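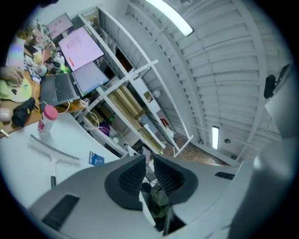

Desk, this morning. Laptop on, coffee somewhere.

Quick one before I have to run. Went to the Sillov town council thing last night, the one about selling the old bus depot to Dutex, and I'm still annoyed so you're getting it in bits.

First off, the room. Holds 75. There were easily more than that, people down the stairs, and the door kept swinging open on the folks standing by it. They knew it would be busy. There was a petition with 4,000 names on it for crying out loud. They could of used the high school gym.

Then the mayor. Opens with a joke about the deputy mayor being "our visitor from Benjelloun" – that's the district he used to represent before they redrew the lines, for anyone who doesn't follow this stuff. Big grin. A few laughs from the front row. The deputy did not laugh. Wrote something on his pad and underlined it. Those two were on the same yard signs a year ago, same slogan, same awful shade of purple, and now they can't get through hello.

Anyway. The actual vote.

Dutex wants the depot for storage. The town gets a payment up front and then, as far as I can tell from the packet, not much. Packet was 80 pages, posted online the afternoon before. I read maybe half on the bus. The part about traffic on Zinside Road is one paragraph. One! Trucks past the elementary school all day and it gets one paragraph, and half of that is about repainting the crosswalk.

Public comment was cut to 3 minutes each, then cut again to two when they saw the line. A lady ahead of me had her whole speech typed out and had to skip the middle. I did mine off the top of my head and forgot my best point, which was the parking. So, the parking: there isn't any. The depot lot is where everybody parks for the Zinside market. Where do they go in April when it starts up again?

Deputy mayor moved to table it until they get a real traffic study. Mayor said that was "theater." Lots of muttering. Motion passed by one vote, so nothing is sold yet, whatever you read on the town page this morning. That post says "delayed for scheduling reasons" wich is just not what happened, I was sitting right there.

Next meeting is the same room, 7 pm, date to come. If you want to talk, sign the sheet at the back when you walk in, they pull it early.

More later, I have to go to work. Comments are open, be nice.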